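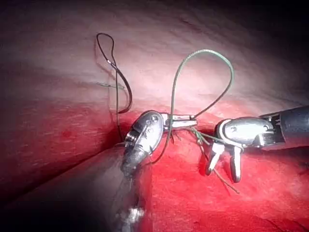
I spent most of July on the thread tracker, and the new version is finally merged. The job of the tracker is simple to say: given a camera view, return the centerline of the suture as an ordered list of points, so the planner knows where it can grab. The old one worked by color. It took everything green, thinned it to a skeleton and walked along it from one end to the other. That is fine for a single strand lying flat. It falls apart when the green thread stands up in a tall loop and also wraps near the base of the needle driver's jaws, with short green tails hanging right next to it. The walker would come down the loop, reach the jaws, and carry on happily into one of the tails. A dark suture nearby was never a problem for it, because it couldn't see dark sutures at all.

The new version keeps every possible path at a crossing and scores them later. Thread doesn't like to bend sharply, so a path that needs a hard corner gets a high cost. I also mask out the instruments using the joint angles and let a path go missing under the mask for a short distance. Irfan Naqvi suggested that part, and it helped more than the bending cost did.

I tested it on 176 frames that Giorgia Fiore had labeled by hand. The old tracker took a wrong branch in 200 places across the set. The new one is down to 8, and most of those are at the jaws, where the wraps sit close together and I have trouble picking the right strand myself.

It is slower. With many crossings the list of candidate paths gets long, so I cut it back to the best 2 after each crossing. That is a bit crude – a bad early score can throw away the right answer – but the planner in Windent needs a result before it can move on, and waiting was worse.

Glare is still a nuisance. Light bouncing off the metal housings and the pale tissue leaves gaps in thin thread, and the bridging step sometimes joins the wrong ends. Sizwe Mofokeng is trying a small learned filter for this in his own branch.

Next I want the tracker to report how sure it is at each point, so the planner can stay away from the doubtful stretches. The config format changed as well, so if you use the old files, run the convert script first.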